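About Sitorthorpe School of Languages

Sitorthorpe School of Languages is an independent evening and day school for adults. It offers instruction in English, Spanish, Portuguese and French to residents of Livton and the surrounding towns. The school is governed by a board of directors and is led by its principal, Consuelo Cuevas.

Our History

The school began as a single evening class in conversational English, held above a print shop on Orelby Street. Enrollment grew steadily, and the class moved twice before the school took a lease on its present building. We now enroll 400 students each term in 11 levels of instruction. More than 3000 adults have completed a course with us, and many have returned to study a second language or to bring a parent or a spouse to the front desk.

The name Sitorthorpe comes from the house in which the founding teachers first met to plan their lessons. It was kept when the school was incorporated and has been used without change.

Our Approach to Teaching

Classes at Sitorthorpe are small and are taught mainly in the language being learned. New students take a short placement interview before they are assigned to a level. The interview is spoken, lasts no more than a quarter of an hour, and carries no grade. Students who feel they have been placed too high or too low may ask to change levels during the first two weeks of the term.

Written work is assigned every week and returned with comments. Grammar is taught at all levels, and students in the upper levels read at least one full-length book each term. Teachers choose the books, which are available on loan from the school library.

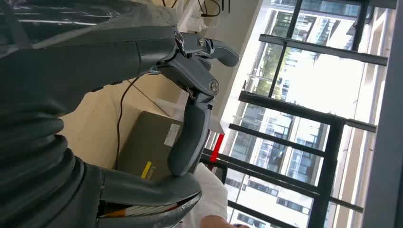
A jointed robotic hand, with the thumb extended.

The Nina Reading Room

The library is housed in the Nina Reading Room, on the second floor. It holds novels, short stories, newspapers and dictionaries in the four languages taught at the school. The room is open to all enrolled students until 9 p.m. on class nights. Former students may apply for a reader's card at the front desk. Cards are renewed each January.

Quiet conversation is permitted at the tables nearest the stairs. Students who wish to practice aloud are asked to reserve one of the study rooms across the hall.

Faculty

All members of the faculty hold a degree or certificate in language teaching. New teachers observe classes for one full term before taking a class of their own, and every teacher is visited in the classroom by the principal at least once a year. Ms. Cuevas joined the school as a teacher of Spanish and continues to teach the advanced composition class.

Tuition and Assistance

Tuition is charged by the term and may be paid in 6 installments. Reduced tuition is available to students who are out of work or who are caring for a family member at home. Requests are reviewed in confidence by the principal's office and must be renewed each term.

Visiting the School

Prospective students are welcome to attend one class as a guest before enrolling. Visits are arranged through the front desk, which is open from 10 a.m. on class days. The main entrance is on Orelby Street, and an elevator serves both floors.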